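Equipment plan: second tabletop cell
Last updated: March

Quotes for the second manipulation cell are in. Agnese Kütt has split the Nekov bid into arms, grippers and bench fit-out, with cabling as a separate line at 7 per cent. Household props stay under consumables.

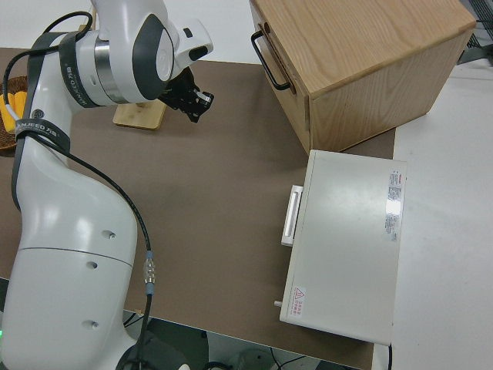
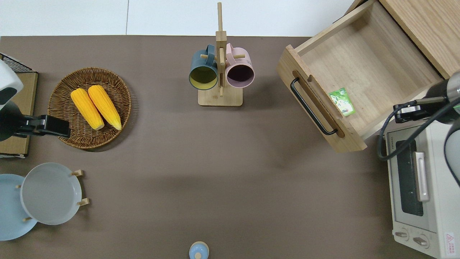 Budget items still open

Spare gripper fingers: Jelora quotes 3 sets, lead time about 50 days. Hook-and-loop straps and connectors to be ordered with them. Lộc Vi needs cost centre codes before the purchase order is raised. Bench depth is fixed at 80 cm, so the drawer cabinet must be measured with the drawer open.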